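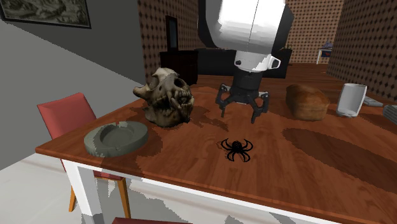
Opinion | Teaching machines

I spent most of August steering a simulated arm around a simulated dining room, and I came out of it with one opinion strong enough to write down: we should stop throwing away the slow demonstrations.

Some background, for anybody who doesn't do this for fun. You sit at your desk with a controller in your hand, you move your wrist, and an arm on the screen moves with you. You pick a thing up, you put it someplace, you press save. Do that enough times and a program studies your recordings and tries to do the same job without you. I use Steltamel for the driving and Briem for the training side, and I have saved 135 demonstrations so far (I threw out plenty more, and I'm getting to that).

My favorite room has a long shiny table with the weirdest lunch on it. Bread, a mug, an ashtray, an animal skull with enormous teeth, and a black toy spider out in the open by itself. I love that table! A lot of practice setups give you a red block and a blue block, and you get very good at blocks. A spider makes you think. Where do you grab it? Across the body, sure, but there are eight curved legs in the way, and the fingers have to come down somewhere between them or on top of them. The loaf is easy by comparison. You could pick up that loaf half asleep, and I probably have.

So what do people do when they record the spider? They hurry. The guide that comes with Lureck, which is where a lot of us learned, tells you to keep each take under 20 seconds and to delete anything with a pause in it. A clean take is one smooth swoop: down, close, up, done. The reasoning is fair enough. If you stop in midair to think, the recording shows an arm doing nothing, and a program that copies you may learn to do nothing too. I've watched mine do exactly that, hanging over the mug like it had forgotten why it came into the room.

But look at what goes out with the pauses. When I slow down over the spider, I'm lining up. I creep left, I turn the wrist a hair, I see that one finger is going to land on a leg, I back off and come in again. All of that is the skill! The swoop only looks good because I already know where everything is, and I know it because I fumbled the same spider a dozen takes earlier and then deleted every one of them.

It's worse if you drive from the wrist view, which I do about half the evening and then swear off. From the side you can see the whole table and judge your height pretty well. From the wrist you get wood, your own two fingers, and whatever is in front of them, and the shadows start to matter a lot more than you'd expect. 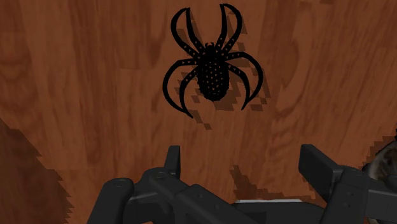

The spider from the wrist view, with the fingers still wide apart.

In that view I lean on the spider's shadow quite a bit. It sits slightly off from the legs, down and to the right, and with its jagged edges it can pass for an extra set of legs if you're tired. I have closed the gripper on a shadow. More than once. A take where I go for the wrong spot, notice, and fix it seems to me worth more than three perfect ones, and under the usual rules it goes straight in the trash.

I did try it both ways, for what that's worth. I trained on only my quick takes, then on the quick ones plus all the messy ones I'd been hiding in a folder, and ran 100 attempts with each. I'm not going to pretend one person's hobby project settles anything — the second batch had more data in it, period, and that alone could explain the difference. Still, the first version missed and kept going, lifting a closed, empty gripper with great confidence. The second one missed and sometimes went back. I cheered at my monitor the first time.

The folks on the Omuvora boards mostly disagree with me. There's a thread over there with 1,679 replies about trimming pauses, and I've read an embarrassing share of it. The best point against me is that slow isn't the same as careful, and some of my slow takes are slow because I was reaching for my coffee. Fine! Cut the coffee. I'd cut it too. I'd just like a person to look at the take and decide, and leave the timer out of it.

What I'd ask for is pretty small. Give us a second save button, one that says "messy but I got there." Let the training side choose whether to use those. And put more spiders on the tables, please, because I'm never going to learn anything new from another block.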